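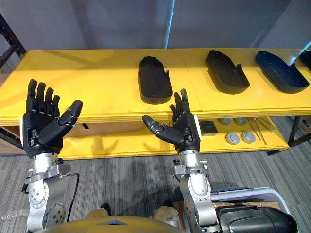
Reading the small print on placement fees

Mon 13 May

I spent most of the weekend with the new model contract for seasonal packing work, the one that Drelon and two smaller agencies have agreed to use from October. It runs to 58 clauses plus a schedule. What follows are my notes on the parts that deal with money taken from workers before or shortly after they start, as those are the parts I get asked about most.

The headline is that recruitment fees are banned. Clause 4 says the worker shall not pay, directly or through any other person, for being found a job. Good, and clearly put. The trouble starts with the definition of a fee, which sits in the schedule and leaves out four things: medical checks, translation of documents, travel to the departure point, and "induction materials". Each of these can be charged at cost. The contract does not say whose cost, or who keeps the receipt.

Under the old Sitine terms the same items were listed with a ceiling. A worker could be asked for no more than 80 in total, in the currency of the wage, and anything above that fell to the employer. The ceiling was low and was sometimes ignored, but it gave a caseworker one number to check against. The new text has no number at all. An agency that charges three times the going rate for a chest X-ray is now in breach only if somebody can show what the clinic was paid.

Deductions come next. Clause 17 allows the employer to recover an advance from wages at up to 15 per cent of gross pay in each pay period. On its own I have no quarrel with that. Housing is handled separately in clause 22, though, and has its own limit, and transport to the site has no limit. I added the three together for the Jarkness packing rates, using a normal week and the housing charge printed in their own handbook, and got to 53 per cent of gross. All of it would be within the contract. An overall limit on deductions would fix this in one line, and the earlier draft had one. It was dropped between the second and third versions. The published minutes record the change but give no grounds for it.

Clause 31, on changing employer, is better than I expected. A worker may leave with two weeks' notice and the agency must not hold back documents, final pay or the return ticket. Any unpaid advance becomes an ordinary debt. The agency can write and ask for it but cannot make release depend on it. If you are advising someone who has been told they "can't leave until it's paid off", this is the clause to quote, and I would quote it in full, including the second paragraph about passports.

Complaints go to a panel at Lindqvist, which also audits the agencies and is paid by them to do so. I would want the two jobs split. In the meantime, send a copy of any complaint to the labour inspectorate on the same day. The contract allows this (clause 44) and it starts a separate clock.

Two smaller points. The translated versions are described as "for information", so the English text wins where they differ. I have compared only one of them so far and found that "at cost" had become "at a fair price" in the schedule. Also, the signature page has a box confirming that the worker has received a copy, placed above the line where they sign. Tick it after the copy is in hand.

I still have to go through the section on sick pay, and I haven't looked at the insurance annex. If anyone has the second draft with the tracked changes left in, I'd be glad of a copy, as mine is missing the pages after clause 40.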